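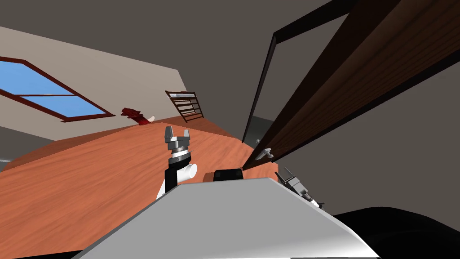
3. Household care of wooden tables

3.1 The survey

We sent 400 questionnaires to households in two towns, Irley and Brurska, and received 200 that were complete enough to use. Each asked about the table the household used most often for meals. Respondents were asked what they believed it was made of, where it had come from, how it was cleaned, and whether anything had been put on the surface since it came into the home. The last page was left blank for comments, and many people filled it.

The two towns were chosen for their housing. Irley is mostly older terraces with a separate kitchen and a small back room, and the main table tends to stand in the back room. Brurska was largely built later, and its flats have one living space where a table has to serve for meals, homework and paid work. We expected these differences to show in the condition of the tables. They showed more clearly in what people said they worried about.

Questionnaires went out in October and were collected by hand or returned by post. Where an answer was unclear we left it out of the relevant part of the analysis and kept the rest of the form. We did not visit homes at this stage, so everything reported in this section is what people told us about their own furniture. The inspections are described in Section 4.

3.2 What people think the table is made of

Most respondents gave a single word, usually "oak" or "pine". Some wrote "wood" and nothing more. Colour seems to have guided many of these answers. Pale tables were called pine or beech, and dark brown ones were called oak or mahogany. Comments on the blank page suggest that people also look for grain when deciding whether a surface is wooden at all. Marking of the kind in Figure 1, where darker streaks run through a warm orange-brown top, was mentioned often as a sign of real timber, although a stain, a printed layer or a veneer can give much the same look.

This matters for care. A solid top can be sanded and oiled many times. A thin veneer can be sanded through in a few minutes, and a printed surface gains nothing from oil, which stays on top and collects dust. Several people described a sticky patch that would not wipe away after oiling. They put this down to a bad batch of oil. On at least some of these tables the more likely explanation is that the surface was sealed and could not take the oil in.

Second-hand tables raise a further problem. In Irley a good many had come from Pandey, a clearance shop near the market, where furniture is sold without labels. Buyers had been told little about earlier treatment, and few had asked. One respondent had been waxing a table for years before finding varnish under the wax.

3.3 Cleaning

Daily cleaning was much the same in both towns. A damp cloth was the usual answer, with washing-up liquid added when there was grease. The differences lay in what happened next. In Irley people more often said they dried the surface with a second cloth. In Brurska the table was more often left to dry by itself, and several respondents noted that somebody else was waiting to use it.

We asked about spray cleaners in a separate question. Kitchen sprays were in common use, including on tables that the same household described as oiled. Sprays made to cut grease will also lift oil from timber, and repeated use leaves the top pale and rough. People had noticed the roughness. They generally described it as wear and did not connect it with the spray.

Heat marks were the most common complaint on the blank page. Opinions on how to deal with them varied widely: mayonnaise, toothpaste, a warm iron over a tea towel, cigarette ash in cooking oil. We have no measure of how well these worked in the home. A few of the methods were tried on test panels and the results are given in Section 5.

3.4 Oiling, waxing and doing nothing

The largest group had never put anything on the table. Their reasons fell into a fairly narrow range. Some did not know that it was needed. Others had bought a product and never opened it, usually because the instructions asked them to leave the table unused overnight. In a flat with one table this is a real difficulty, and the Brurska forms return to it again and again.

Among those who did treat the surface, Grillus was the product named most often. It is a blended oil sold in small tins by hardware shops in both towns, and the label asks for two coats with a night between them. Few households had followed this. One coat was normal, put on thickly and wiped off late, and the second was left for another time. Wax users were fewer and mostly older, and they tended to describe a routine learned from a parent.

Children's homework was mentioned in connection with both oil and wax. Ballpoint pressed through a single sheet of paper leaves a line in soft timber that no ordinary treatment will remove. Some parents minded this very much. Others said they would keep the marks, and two of them wrote that they would not sell the table for that reason.

3.5 Limits of the survey

Households that take an interest in their furniture were probably more likely to reply, so neglect may be more common than our forms suggest. The wording of one question was also poor. We asked when the table was "last treated", and some respondents took this to include polishing with a spray. These answers could not be separated from the rest and the question has been dropped from the tables in the appendix.

We did not ask about tablecloths. They came up so often in the comments that the question should have been included, and it was added to the sheet used for the home inspections.

Related items
Water marks on oiled and varnished tops: a panel study
Second-hand furniture and missing care labels
Sharing one table: meals, homework and paid work in small flats
How householders tell veneer from solid timber
Drying times of blended furniture oils in unheated rooms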